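Wuvetti is a plain-text list of household linen care terms, kept as one CSV file. Version 3 adds Dutch headwords from the De Graaf mail-order glossary.

## Contents

- `terms.csv` – 66 rows, one term per row
- `notes.md` – spelling variants and open queries
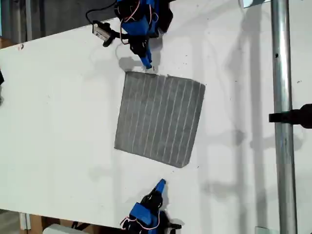 *Gray cloth with thin light stripes, laid out on a white tabletop.*

## Columns

`term`, `lang`, `meaning`, `source`. Leave `source` blank if the term came from the Olletti leaflets – the import script fills it in.
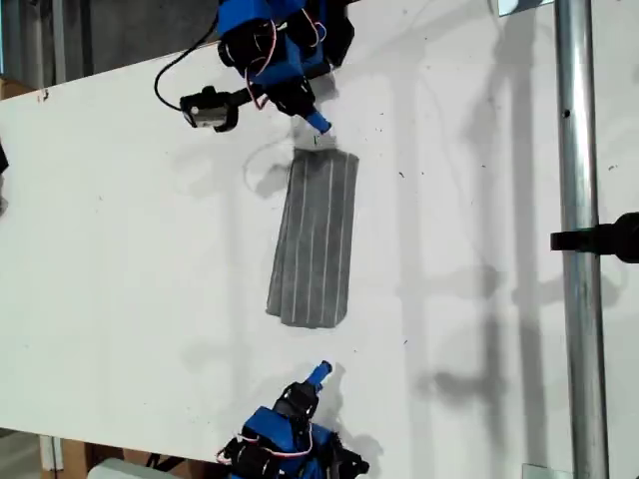 Some 14 rows still have no meaning given. Please don't guess at these. Two of them may be misprints for "selvage", and both are marked `check`.

## Changes

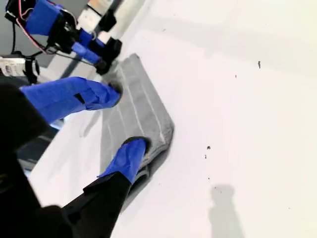

**Plakora, January**

Merged the duplicate entries for "huckaback" and fixed the line endings. Send corrections to Dewanti Goh, with the row number in the subject line.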